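3. Cell Setup and Upkeep

3.1 Layout

All work reported in this paper was done on one two-arm cell at the Tillammont lab, which we refer to as Mabaso after the name on its original work order. Two arms of the same design reach in over a table from the left and right, and each ends in a black parallel-jaw gripper. The table has a white covering and stands in front of a plain gray wall. We left the wall bare and kept the lighting bright and diffuse, so that shadows from the arms stay soft in the head camera view. The back edge of the tabletop has a shallow notch near the center. It was cut for an earlier job, and we use it as a visual reference when the table has been moved.

The covering needs more attention than we expected. It wrinkles under repeated contact, and a fold under an object changes the height at which the fingers meet it. We smooth it by hand at the start of each session and replace it when folds no longer lie down. Faint wrinkles are accepted. In a short trial with a hard glossy top we had glare in the camera and went back to the covering after two days.

3.2 Daily check

The daily check was written by Fadi Karam and revised by Precious Engelbrecht after the January shutdown. It has 11 steps and is done by one person with the emergency stop within reach. The first six steps are done with power off: joint covers, cable strain relief, gripper bolts, finger pads, brackets, and the table clamps. The remaining steps are done with power on. Each arm is sent to its home pose, both grippers are opened and closed without a load, and the camera view is compared with a stored picture from the last calibration.

Gripper bolts were the most common finding. They back out slowly on the arm that does the most picking, and the first sign is a small sideways play in the fingers that can be felt before it shows in the camera. We tighten them with a torque driver and mark each head with paint. If a mark has moved by the next morning, the bolt is taken out, cleaned and refitted with thread locker.

3.3 Gripper repair

During the study one gripper had to be taken off the arm. It closed fully when commanded but opened late, with a delay that grew over the course of a session. Masaru Oshima removed the cover and found fine dust packed along the finger slide. The slide was wiped, dried and greased lightly. The delay came back after nine sessions, and at that point we replaced the slide and added a brush wipe to the weekly list. We did not see the fault again. Records of both repairs are kept in Irkaveo, our maintenance log, under the serial number of the gripper and not that of the arm, as grippers are sometimes swapped between sides.

3.4 Acceptance run after service

After any repair or calibration the cell has to pass an acceptance run before data are recorded. The run uses a small set of objects that we keep for this purpose only. The banana is smooth and curved and tends to roll when the fingers close off center. The grapes have an uneven surface that gives the jaws no flat face to meet, and part of the bunch trails behind when it is moved. The target is a light plastic bowl with a scalloped rim, which shifts if an arm brushes against it.

Each arm is tested in turn while the other is held clear of the objects with its fingers open. The operator watches for late opening, uneven closing, and contact between the wrist hardware and the table. Low grasps matter most for the last of these, as the bracket under the wrist comes down toward the surface together with the gripper. If any of the three is seen, the run is stopped and the cell goes back to step one of the daily check. A full run takes around 6 minutes. Figure 3 shows the right arm under test.

Robel Kahsay and Marlene Rathjen did most of the acceptance runs and signed off on each other's results.

Figure 3. Acceptance run on the Mabaso cell, head camera view. The right gripper is closed on the grapes; the left gripper is open and held away from the banana. The bowl is empty.

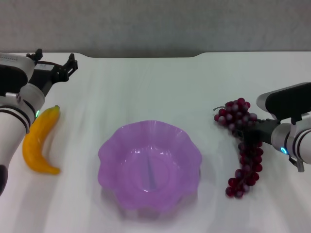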